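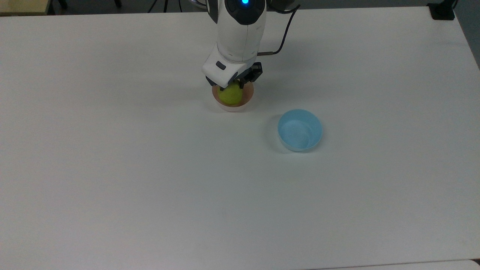 Attachment 1: Table 2, with the arm and gripper, from above.

Ticket: Recurring bookings off by one hour, but only some of them
Product: Clomora room and desk booking, hosted
Opened by: Nanami Nakajima, Henare office
Opened: 24 March 2021
Priority: Normal (requester chose Critical)
Status: Closed

Nanami Nakajima
Since the clocks changed, every recurring booking I made in winter has moved an hour later. The Monthly Planning meeting now starts when it used to end. The one-off bookings are fine. Table 2 is fine too, except that it sends me a reminder for the old time and then another one for the new time, so I get to be early and punctual on the same morning. I have logged out and back in. I have cleared the cache. I have also restarted my laptop, so please do not ask me to restart my laptop.

Gaurav Ahuja (Support)
Thanks for the report, Nanami. Could you tell me which browser you are using, and which time zone is set under Profile > Region?

Nanami Nakajima
Firefox, and also Chrome, and also my phone. Profile > Region says "Default." It does not say default what.

Gaurav Ahuja (Support)
"Default" means it follows the building. Your building is set by your local admin. Can you ask them what is under Sites > Henare > Clock?

Nanami Nakajima
Our local admin is Katsuhiko Takeda. Adding him here.

Katsuhiko Takeda
Sites > Henare > Clock says "Inherit from organization." Organization > Clock says "Inherit from site." I did not know you were allowed to do that.

Gaurav Ahuja (Support)
You're not supposed to be. Please set the site clock to your city by name. Don't pick one of the entries that is just a number of hours, as those ignore daylight saving.

Katsuhiko Takeda
Done. The list has 600 cities in it and is sorted in the order somebody typed them. Saved, waited, refreshed. New recurring bookings are correct. Old ones are still an hour late.

Gaurav Ahuja (Support)
Expected. A series keeps the offset it was created with. Please go to Admin > Maintenance > Rebuild Series and run it with "Dry run" ticked. Paste the last few lines of the output.

Katsuhiko Takeda
series checked: 100
series to change: 10
series skipped (owner missing): 2
no changes written (dry run)

Ten sounds low. People have been complaining as if it were all of them.

Gaurav Ahuja (Support)
The people with ten broken meetings have colleagues. Go ahead and run it without the tick. It will email the owner of each series. There is a box to turn that off, labeled "Suppress courtesy notifications."

Katsuhiko Takeda
I ran it. I found the box afterward.

Kumiko Sakai
Hello, I don't have access to most of this ticket, but I have received a message saying my standing booking for the small meeting room "has been corrected from 9:00 to 9:00." Do I need to do anything?

Gaurav Ahuja (Support)
No action needed, Kumiko. The message prints both times in the new clock. I've passed that on to the developers, who have had it passed on to them before.

Nanami Nakajima
Monthly Planning is back where it belongs. I still get both reminders for Table 2.

Gaurav Ahuja (Support)
Reminders are queued ahead of time, so the old ones are still in the queue. Katsuhiko, under Admin > Mail > Pending, filter by resource, select everything created before the rebuild, and press Discard. Leave Retry alone. It sends the whole queue at once.

Katsuhiko Takeda
Discard and Retry are the same shade of gray and they touch. Discarded. I used the keyboard.

Nanami Nakajima
One reminder this morning, with the right time on it. I was late anyway, but that's mine.

Katsuhiko Takeda
What about the two that were skipped?

Gaurav Ahuja (Support)
Those belong to a deleted account. Assign an owner under Series > Orphans, then rebuild just those.

Katsuhiko Takeda
One was a weekly hold on the big room titled "tbd." I asked on both floors and no one claimed it, so I deleted it. The other is Kazuhiro Fujimoto's, from before his account was renamed. He has it back.

Kazuhiro Fujimoto
Confirmed, thanks. It was the "tbd" one I wanted.

Katsuhiko Takeda
Recreated. Same room, same time, and I have put his name in the title.

Gaurav Ahuja (Support)
Resolution: site clock set explicitly, series rebuilt, pending reminders discarded, orphaned series reassigned. Circular inherit setting logged as a separate defect. Closing. Reply here to reopen.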